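¿Dedos triangulares o pinza de dedos largos para herramientas con mango?

Nélida Ojeda
¡Hola a todos! Estoy probando pinzas en el taller de Orarwood y el mazo de madera me trae loca. Con los dedos triangulares lo sujeto por la punta del mango y lo dejo colgando, a ver si gira. 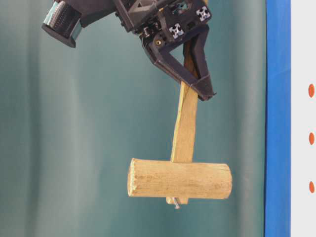 Mazo colgado, dedo triangular, fondo de cortina.

El controlador es un Itano y llevo aproximadamente 200 agarres anotados. ¿Subo la fuerza o cambio los dedos?

Paredes
Yo no tocaría la fuerza todavía. Prueba primero a agarrar algo más abajo, dejando asomar un poco de mango por encima, 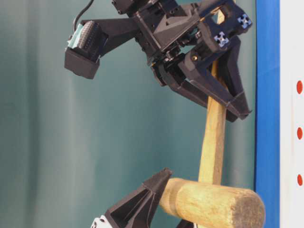
y repite la serie a la misma velocidad, que si cambias dos cosas a la vez luego no hay quien compare (me pasó con los dedos Proseck, ¡qué semana!). Yo lo haría así:

1. Mango vertical, brazo parado.
2. Mango vertical, brazo en movimiento.

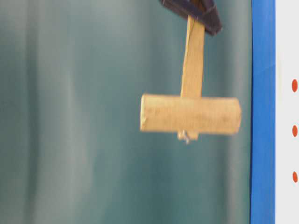 3. Mango tumbado sobre el tablero, con los dos brazos.

Ifeoma Balogun
Lo del paso 3 me parece lo más útil, ahí se nota enseguida qué dedos van justos.

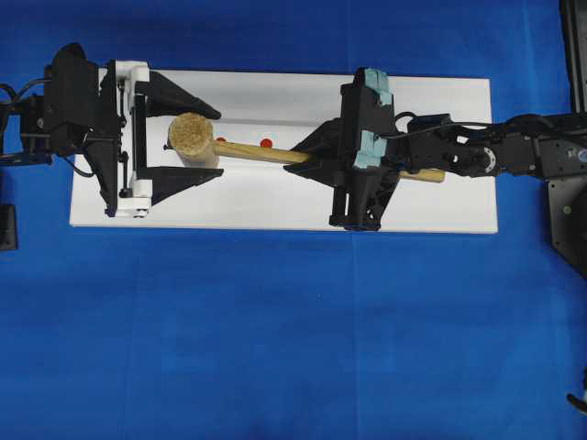 ¿Hay que recalibrar al cambiar de dedos?
Conviene hacerlo siempre, con la pinza abierta y sin carga.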